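# Solard Poetry Prompt Deck, classroom edition

January 14, 2023

I teach fifth grade and have used the Solard deck since the start of the school year. We write poems twice a week, usually for 20 minutes after lunch. I bought the deck with my own money.

The box holds 226 cards, a teacher booklet and a cloth bag for drawing cards. Each card has a short prompt on the front and a few lines of a sample poem on the back. The prompts are sorted into four color groups: people, places, objects and sounds. The objects group is the best one by a wide margin. Students who say they have nothing to write about will usually write about a key or a spoon if you hand them the card and walk away.

The sounds group is weaker. Several of those prompts repeat each other, and the sample poems lean hard on rhyme. My students copied the rhyme scheme and lost track of what they wanted to say. I now give out the sounds cards with a sticky note over the back.

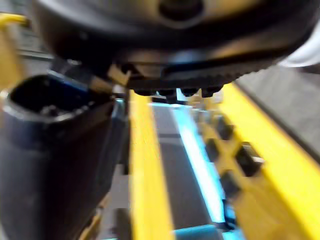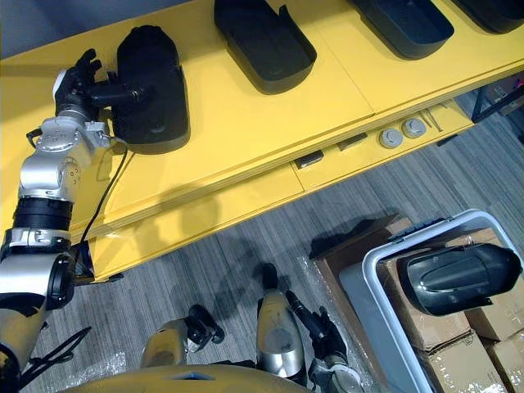
The teacher booklet is 57 pages long. The first part covers how to run a sharing circle, and I found it useful. It suggests having listeners repeat one line they remember before anyone gives an opinion. We do this every time now. The second part is a set of lesson plans that assume a 45-minute block, so I mostly skipped it. The planning chart in the back is too small to write in.

Card quality is fair. The corners on the most popular cards have started to peel, and three have already been replaced with index cards. The cloth bag is fine, although the drawstring is short and larger hands have trouble getting in.

I used the Galindo Writing Cube for two years before this. The cube is cheaper and takes up less room in a drawer, but the class had seen every prompt by March. With the Solard deck I still have most of the places group to go. If you teach younger children, the cube may be the better choice. Its prompts are single words, and the reading level on the Solard cards is a stretch for second grade.

A few smaller points:

- There is no Spanish version of the cards. The booklet has a one-page word list in Spanish at the end.
- The color groups are marked only by a thin stripe, which is hard to see when the cards are stacked.
- Replacement cards are sold only as a full set.

I would buy it again for grades four through six. For a single unit in April, borrow one from another classroom first. Our grade shares mine, and I keep a sign-out sheet taped inside the lid.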